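Preguntas frecuentes sobre Lawal, nuestra pinza de mano

Llevamos desde mayo montando Lawal en el taller compartido y nos escribís mucho, ¡qué alegría! Vamos con lo que más se repite.

¿Necesito impresora 3D propia?
No. Casi todo el mundo tira de la del taller o se la pide a un amigo. Un juego completo de piezas gasta 262 gramos de filamento y sale en un par de tardes.

¿Por qué una pinza de mano y no directamente un brazo?
Porque así puedes enseñar el movimiento con tu propia mano, sin programar nada, y repetirlo las veces que quieras. El brazo (lo llamamos Kesow) llegará después y usará los mismos dedos.

¿Qué pongo en las puntas de los dedos?
Espuma negra, de la blanda. Probamos goma y silicona y a Anneliese Kuhlmann le gustaba más la silicona, pero con los platos la espuma nos da muchas más alegrías. Se deshilacha por los bordes, eso sí - cortad varias almohadillas de una vez y tened repuestos en un cajón.

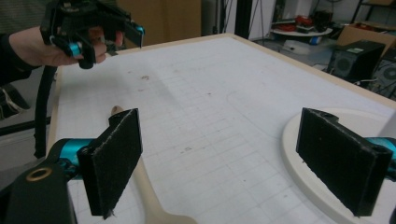 La espuma va pegada con cinta de doble cara. Nada de cola caliente, que luego hay que rascarla y se estropea la articulación. Cada recambio lleva unos 8 minutos, contando la limpieza.

¿Con qué objetos empiezo a practicar?
Con cosas de cocina. Una espátula de madera es estupenda: pesa poco, aguanta caídas y el mango redondo gira entre los dedos, así que se aprende un montón. Los platos, para la segunda semana.

¿Tiene que ser una mesa especial?
Cualquiera firme sirve. A nosotros nos encanta trabajar sobre cuadrícula porque ayuda a colocar los objetos en el mismo sitio.

¿Los tornillos van directos al plástico?
¡Por favor, no! Poned insertos roscados de latón, con el soldador y sin prisa. Gil-soo Do pasó una tarde entera rehaciendo un cuerpo por saltarse este paso.

¿Cuánto cuesta todo?
Con el ordenador aparte, 80 euros.

¿Puedo cambiar los colores?
Claro, y mandadnos fotos, que nos hace mucha ilusión verlas.

Última actualización: 14 de diciembre de 2018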